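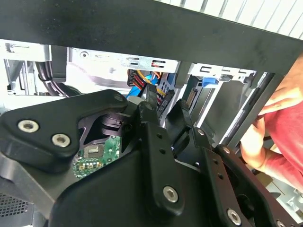
Inside the open desktop case, with the cables near the middle.

Drutinham Repair Room: the desktop computers

In September we opened the repair room at Drutinham for the second year. People from the neighbourhood brought 41 old desktop computers, and the school in Mathebula Street sent us five more, so we had 46 in total. On this page I put together some notes from the work. The text is by me, Ehab Morsy, and Zodwa Engelbrecht has corrected my English where it was necessary.

The cables
Most of our time goes to the cables. In many cases they lie over the slots and you must move them to one side before you can reach anything. Siyabonga Hendricks prefers to tie them with soft strips. I leave them free until the last test is done, and then I tie them.

The connectors
A connector should go in straight and without force. If it does not want to go, we take it out and look at the pins with a lamp. Thulani Tshabalala keeps a tin of spare leads under the bench, sorted by length, and please put them back in the same order.

The vents
Dust sits between the slats and also on the metal edges of the case. We use a dry brush first and the air after. Rafferty Whitlock does this part outside in the yard when the weather is good.

The screws
Every computer gets its own small dish with a paper number in it. Last year we mixed the screws of 2 machines and it took a whole afternoon to put it right.

More pictures will be added when the next computers are finished. If yours is with us, you can ask for it at the desk by its paper number.

Page updated Wednesday, October 2, 2024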